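Chapter 7
Sorting and Containing: Does a Place for Everything Work?

In this chapter
What sorting costs, and who pays it
Open containers and closed ones
Long objects, short containers
When to stop dividing

7.1 The claim

Most advice on household and workshop storage rests on one sentence: give every object a home and the mess will look after itself. It has been repeated so often that few writers stop to ask what the evidence is. Usually there isn't any. There is a photograph of a tidy drawer, taken on the day the drawer was tidied.

We should be more careful. A sorted collection is easy to admire and fairly easy to produce. What matters is its condition in November, after the people who use it have been in a hurry for several months. Very few studies wait that long. The Tremport survey, which we return to in section 7.4, followed 20 shared workrooms holding 955 hand tools between them. At the final visit 658 of those tools were in the container they had been assigned. You may think that a good result or a poor one. The authors called it a success, and did not say what they would have called a failure.

7.2 Two costs

Every sorting system asks for work twice. The first cost comes at the start, when somebody decides on the groups and puts things into them. The second comes every time an object is put back. Catalogues talk about the first cost and keep quiet about the second. The Flerko handbook, for instance, gives nine pages to choosing labels and a single paragraph to returning things.

Sebastián Rivadeneira has argued that the second cost rises with the number of containers. With one basket, there is no decision to make. With three, a person holding a tool must remember a rule. His argument is sensible, though he tested it only on kitchen utensils, and his rule for "miscellaneous" would defeat anybody.

7.3 Shape against category

Should like go with like? The usual answer is yes, by purpose. But containers respond to size and shape, and have no interest in purpose. A long rod and a short scraper may belong to the same job and still sit badly together. Leaned in a basket, the rod takes up a corner that nothing else can use well. Laid flat, it takes over the bench.

Figure 7.1 shows a small sorting task partway along. Before reading further, decide which objects you would group together, and write down your rule in one line.

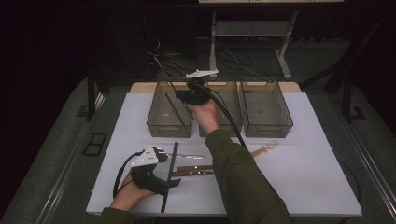 Figure 7.1 Three mesh baskets along the back of a table, with tools still to be placed.

Compare your rule with a classmate's. Some readers will have matched the two brown-handled tools by their handles. Others will have separated the wooden items from the metal ones, or begun with length. Each rule can be defended, and that should make us suspicious of anyone who sells a single correct layout, as the Brevik and Montecinos systems both do.

Key terms
Return cost: the effort of putting an object back where the system says it goes.
Drift: the slow movement of objects away from their assigned places.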